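Break room and coffee corner walk-through, second floor, Dobson building
2 July 2021

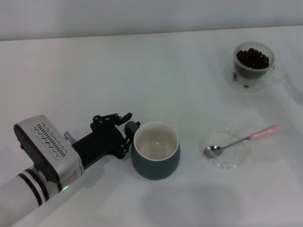 Seema Yadav wrote back on the last one of these to ask why I check the coffee corner before the fire extinguisher, and whether a kitchen with no stove even needs a full list. Fair questions! I start with coffee because that's where the plug-in stuff lives, and yes, I think it does need one, because the only two problems we had last October were both in a room with no stove. Anyway, same order as always, comments as I go.

1. Outlets and cords. OK, with a note.
The outlet by the sink trips when I push the test button and resets fine. The grinder cord is good now that it's been rerouted (it used to hang down right at knee height and I caught my foot on it twice). I did find the kettle plugged into a power strip again. I moved it to the wall. Please leave it on the wall, folks.

2. Kettle and brewer. OK.
Lid closes, auto shutoff clicks when it should, no cracks in the base. The Bredow brewer has some scale in it, so I put it down for a descale. The sticker says every 10 weeks and the last set of initials on it is mine, from a while back. Oops.

3. Mugs and glassware. Needs attention.
I pulled 3 mugs with chips on the rim and they're in the trash, wrapped in newspaper. If one was your favorite, I'm sorry, but a chip on the drinking side goes. Run your thumb around the rim before you pour, it takes two seconds. With glass cups I also hold them up to the window and look for hairlines near the base. And please don't pour boiling water into a cup that just came out of the fridge. I know who does this.

4. Dry goods. OK.
Beans, sugar and tea all have lids on the shelf. Nothing past date except a box of crackers from the Rakura move, which I tossed. No sign of ants this time, hooray. If you fill a cup or a dish with beans for weighing, tip what you don't use back in the tin at the end of the day.

5. Fridge. Not OK.
It read 43 degrees on the middle shelf and I want it under 40. I turned the dial one notch, waited till after lunch, and it was down to 39. Better, but I don't love it. The door seal is stiff along the bottom and I think that's the real trouble. Asked Skalent for a quote on a new seal. Until that's in, keep milk at the back and off the door.

6. Floor. OK.
Dry, mat lies flat. One corner of the mat is starting to curl, so I stuck it down with tape for now and I'll look at it again next time.

7. Fire extinguisher. OK.
Needle in the green, pin and seal in place, tag signed. Somebody had parked a recycling bin in front of it. Moved. It needs to be somewhere you can grab it without shifting furniture.

8. First aid box. Needs attention.
Plenty of gauze, hardly any small bandages, and the burn gel expired. I ordered a box of 35 assorted bandages and two tubes of gel. If you take the last one of anything, write it on the card inside the lid (the pencil is back on its string).

9. Lights and exit. OK.
Both tubes over the counter work and the one that buzzed has been replaced. Exit sign lit. The door swings all the way open.

Still open from this round: fridge seal, descale, bandages and gel. I'll add a line under each one when it's done, and I'll do the fridge reading again tomorrow morning before anybody's been in and out of it.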